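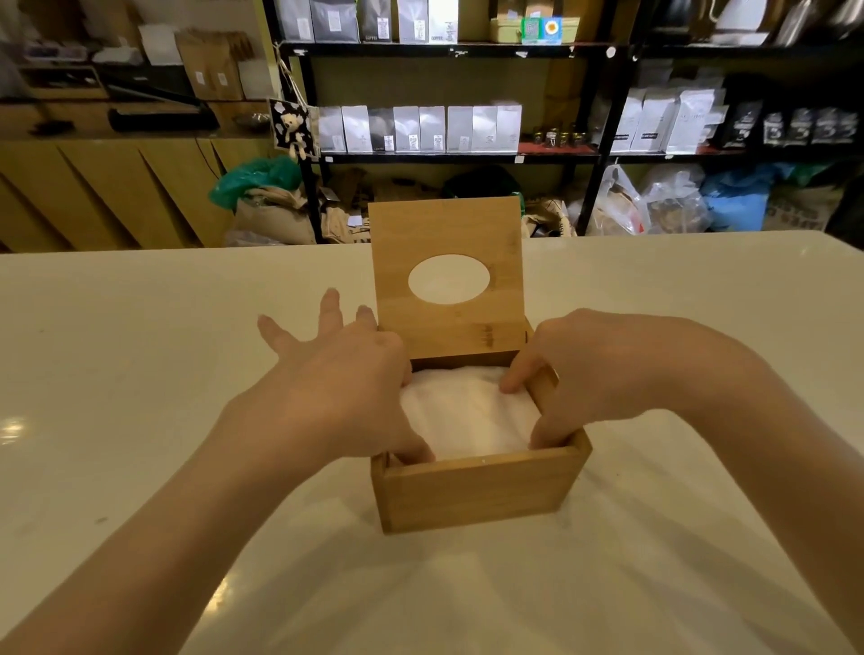 A hinged bamboo box being filled with folded cloth at the counter of the Bircombe shop

Lulline swaps paper napkins for cloth at its Bircombe coffee shop

Oct 26, 2021

Coffee retailer Lulline has stopped putting out paper napkins at its Bircombe shop and now supplies washable white cloths from lidded bamboo boxes on the counter. The change applies to drinks served in the shop and to the tasting bar. Takeaway orders still come with a paper napkin on request.

The boxes are ordinary bamboo tissue boxes with a hinged lid and an oval opening in the top. In normal use a carton of tissues sits inside and the sheets are drawn up through the oval. Lulline uses them with the cloths laid directly in the box, without a carton or liner. Customers can either pull a cloth through the opening or lift the lid and take one from the top.

Filling has needed some adjustment. Cloths laid flat and stacked tend to stay down once the first few have gone, and the next one is then hard to reach through the oval. Staff now fold each cloth loosely in half, tuck the free edge under the one above and press the whole lot down until it is nearly level with the rim. If the box is filled higher than that, the lid does not close fully and the cloths catch at the hinge side. A full box holds 20 cloths.

Lulline has bought 845 cloths in the first order, all of one size and all white, so that they can be washed together at high temperature without sorting. Used cloths go into a covered bin by the door and are collected twice a week by Cloutier, a laundry firm based in Paltstead, which already handles the shop's aprons and tea towels. Clean cloths come back bagged and are kept in the stock room until a box needs filling. A box is emptied and wiped out before each refill, and cloths left over from the day before go to the wash with the used ones.

The retailer ran a trial of 13 weeks before placing the order. Two types of container were tested. An open wire basket was quicker to fill but left the cloths exposed to dust from the grinders, and they had to be changed several times a day. The lidded box took longer to prepare but kept its contents clean until closing time, and was chosen for that reason. A drawer under the counter was also considered, but customers would have had to ask for a cloth each time.

Bamboo was preferred to plastic mainly on cost of repair. The lid is held by small hinges which can be taken off and replaced, and light marks on the rim can be sanded out. The boxes are not put through the dishwasher. Staff have been told to wipe them with a damp cloth and dry them at once, with the lid left standing open, as water left in the corners can lift the grain.

Lulline gives no figure for the saving on paper. It says the cost of laundry and the cost of napkins were close to each other during the trial, and that the result depends on how many cloths are lost. Some 2 per cent went missing over the period, most of them thought to have been carried out with takeaway cups. The firm has since moved the boxes away from the collection point and nearer to the stools.

Some practical points remain open. Coffee stains come out in a normal wash, but cloths used to mop up syrup or chocolate have needed a second cycle, and Cloutier has asked for these to be bagged separately. The shop is also looking at a slightly heavier weave. The present fabric is soft and takes up liquid well but creases as soon as it is folded, which makes a neat fill slower – a point raised by staff on the early shift, who prepare the boxes before opening.

The shop sells bagged coffee, kettles and other brewing equipment as well as drinks. The layout of the shelving and the sales counter has not been altered for the new boxes, and there are no plans to sell the cloths.

A review is due at the end of November. If losses stay at the present level, the same arrangement will be brought in at Lulline's second shop in Paltstead, where the counter is shorter and a smaller box may be needed. Paper napkins already in stock there will be used up first.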